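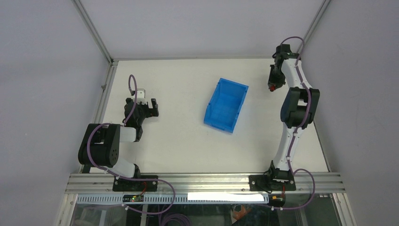
Research Engineer, Household Manipulation (2 openings)

The Wumeck Laboratory at the Drinon Institute invites applications for two full-time research engineers to join its work on robots that assist with ordinary tasks in the home. The positions are based at the Campbell Street building in Plullidlow and are funded for an initial term of 2 years, with renewal subject to performance and available funds.

Duties

Engineers will write and maintain control and planning software, run experiments with two-arm systems, and prepare results for publication with faculty and graduate students. Each engineer will also take part in home visits, during which residents are interviewed about how they store and use everyday items. The laboratory expects to catalog some 3000 household objects over the course of the project, and the engineers will share responsibility for the accuracy of these records.

Required qualifications

A bachelor's degree in computer science, mechanical engineering, electrical engineering or a related field.
Working knowledge of Python and C++.
Experience with motion planning, computer vision or machine learning, gained through employment or supervised research.
Ability to lift moderate loads and to work on site during regular business hours.

Preferred qualifications

A master's degree, or up to 5 years of relevant experience in place of one. Prior work with human subjects is helpful. Training in research ethics will be provided after hiring and must be completed before any home visit.

Compensation

Salary follows the Institute's research staff scale and depends on experience. Benefits include health coverage, paid leave and tuition assistance. Relocation support may be requested at the time of offer.

How to apply

Submit a cover letter, a résumé and the names of two references through the Drinon employment portal. The cover letter should not exceed 700 words. Review of applications begins in August and continues until both positions are filled. Finalists will be asked to visit the laboratory and give a short talk on past work.

The Drinon Institute is an equal opportunity employer. Applicants who need an accommodation at any stage should contact the Office of Human Resources.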